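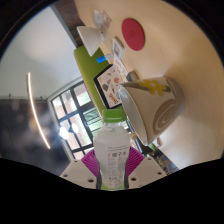
Clear bottle, green screw cap: the bottle depends on its closure as much as its contents.

The Long Trip of a Clear Drink

Coconut water is sterile inside an intact nut. Once the shell is opened, air and enzymes start work on it. Polyphenol oxidase and peroxidase, both present in the liquid, can turn it pink or brown and flatten the taste. Most of the engineering in a bottling plant is aimed at slowing those two enzymes.

At the Brornstead plant, nuts are washed, drilled and drained into chilled tanks held below 10 degrees Celsius. Tania Mondal, who runs the processing floor, allows 60 minutes between drilling and filtration. Batches that miss the limit go to the concentrate line.

"The enzymes don't care about our shift change," Mondal said. "If filtration is down, we stop drilling."

Heat is the usual answer, and it has a cost. Peroxidase tolerates heat better than many spoilage organisms do, so a treatment strong enough to stop it also drives off some of the light, nutty aroma. High pressure treatment keeps more of the aroma but leaves much of the enzyme activity in place – the product then has to stay cold all the way to the store. 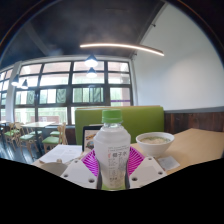
Light, Oxygen and the Cap

Clear plastic sells the drink and does little to protect it. PET lets a small amount of oxygen through the wall, and the closure lets in more if the liner is poorly seated. Panagiotis Karras, a packaging engineer at Ferusine, tested 3444 closures last year on 500-milliliter bottles and recorded removal torque for each one. The failures were grouped by capping head, and two worn heads accounted for most of them.

Karras now has the heads checked every November, before the line's busiest months.

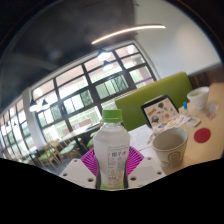 Storage is the remaining variable. A pallet near a loading door in the afternoon warms from the outside in, and the outer cases age faster than the core. Karras samples both positions and logs them separately. The outer cases set the date printed on the whole pallet.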